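# Cleaning marker from a white desk

My desk top is white and smooth, so each slip of the pen stays on it. I share it with Seren Kneath, and between us we make a lot of slips. I clean it every Monday before lunch, and it needs a soft cloth, warm water and a little dish soap.
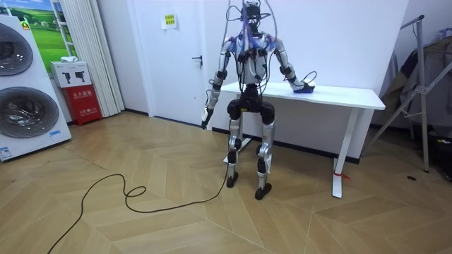
First take everything off the desk, also the small things. Wet one half of the cloth, squeeze it well and put one drop of soap on it. Keep the other half dry for the end.

Start at the outer side of the mark and go in to the middle. If you begin in the middle, you only push the ink wider and the surface gets a grey colour. Press lightly, and fold the cloth to a clean part often.
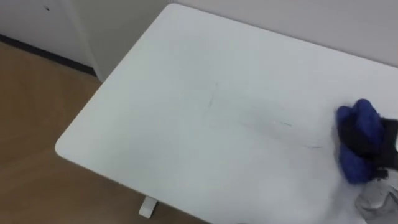
**Can I use a kitchen scourer if the marks don't come off?**

Better to stay with the cloth. A scourer makes fine scratches in a matt top, and the next ink goes into them. Put the damp cloth on the mark for 40 seconds, then wipe again.

For old marks I use a little rubbing alcohol - but try it first on the underside of the desk.
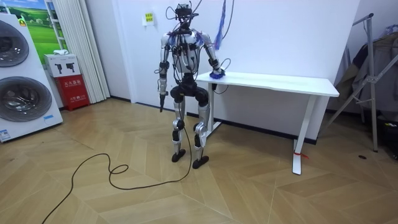 *White top, cleared for wiping, with a hand at the near corner.*

Do the edges and corners last. My neighbour Kanako Iwasaki wipes along the edge in one long stroke, and I now do the same.

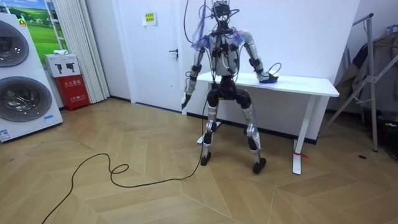 Rinse the cloth, go over the top once more with clean water, and dry it with a second cloth. Wait 45 minutes before you put paper on it again.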